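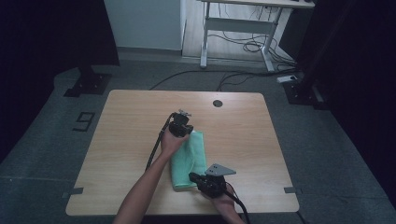 全文共1250字,阅读约需3分钟

Galtunance 叠布与收纳小组招募参与者,长期有效,招满为止

家里的毛巾,您是怎么叠的?对折再对折,还是先折成长条,再从一头卷到另一头?我们问过身边不少朋友,几乎每个人都觉得自己的叠法最顺手,也几乎每个人都说不清是跟谁学来的。大概是小时候站在大人旁边看着看着,就会了吧。我们做的事情,说起来就是跟这些叠法打交道:请不同的人来到桌边,把毛巾、擦碗布、枕套这类软软的东西一件一件叠好、摊开、再叠好,把整个过程认真地记录下来。

这一季的招募从October开始(海外的伙伴也会看到这则通知,月份就照他们的习惯写了),一共开放147个名额。上一季陆陆续续收到了567份报名,读报名信的那些晚上我们很开心,有人写了满满一页外婆叠被面的规矩,有人只写了一句“我叠得很快”。两种我们都喜欢,所以请不要为怎么写发愁。

您来了以后做什么

每次活动大约半天,中间有休息,茶水和点心都备着。您会用手持夹具来叠布,刚上手时多少会觉得别扭,平时用手指一捏就能找到的布角,换了工具得多试几回。带您的同事会先陪您练习,练到您觉得可以了再开始,不催。

叠的东西以浴室和厨房里常见的织物为主,浅绿色的软布、条纹擦碗布、厚一点的浴巾都有。桌子是浅色木纹的桌面,角落附近贴着灰色的小胶带,请不要顺手撕掉(真的有人忍不住,我们很理解)。地毯上有电线经过,走动时请稍微留意脚下,也请穿一双平底、舒服的鞋。

我们希望您是这样的人

年满十八岁,双手活动自如,能够站着或坐着做一阵子手上的活儿。有没有相关经验都没关系,开过洗衣店的、在酒店客房部工作过的、带过孩子的、刚刚搬出来自己住的,我们都欢迎。左撇子朋友请务必报名,上一季来得太少了。

性子急一点也不要紧。布叠歪了,抖开重来就是,叠得皱皱巴巴的也照样算数。我们并不是在找叠得最漂亮的人,平常在家怎样,来了就怎样。

如果您的手腕或肩膀近期受过伤,建议养好了再来,名额可以替您留到下一轮。

时间与报酬

每位参与者需要完成7次活动,可以集中在一段时间里做完,也可以慢慢来,提前和我们商量好就行。上午场九点开始,下午场一点半开始。报酬按次结算,完成当次活动后发放,具体数额会在确认函里写明,往返的公共交通费用另外报销,请保留好票据。中途有事不能继续的,已经完成的场次照常结算,不必觉得不好意思。

地点

活动在 Purkell 楼二层的工作间进行,进门左手边有储物柜,可以放包和外套。楼下的 Leitão 咖啡馆早上开得很早,来早了可以先去坐一坐,他们家的蛋挞值得提前出门。开车来的朋友请注意,楼后的停车位不多,能坐公交还是坐公交吧。

怎样报名

请发邮件给我们,标题写“叠布招募”加上您的姓名,正文里告诉我们:您的年龄,惯用哪只手,平时方便的时段,还有您家里毛巾的叠法,三言两语就好,愿意多写我们也爱看。不需要简历,也不用附照片。

我们会按收到邮件的先后顺序安排电话沟通,聊上十来分钟,主要是把流程讲清楚,也听听您有什么顾虑。通常一周之内会有回音,报名集中的时候可能稍慢几天,请您多包涵。

关于记录

活动过程会拍摄桌面和双手的动作,开始之前会请您阅读并签署同意书,有看不明白的地方尽管问,一条一条解释给您听都可以。首饰和手表建议当天摘下,袖子挽到手肘附近会比较方便。

另外,与我们合作的 Jallisano 收纳工坊下一轮还会招募整理抽屉和打包行李的参与者。对那边更感兴趣的话,请在邮件末尾注明“也想收拾箱子”,我们会一并转过去。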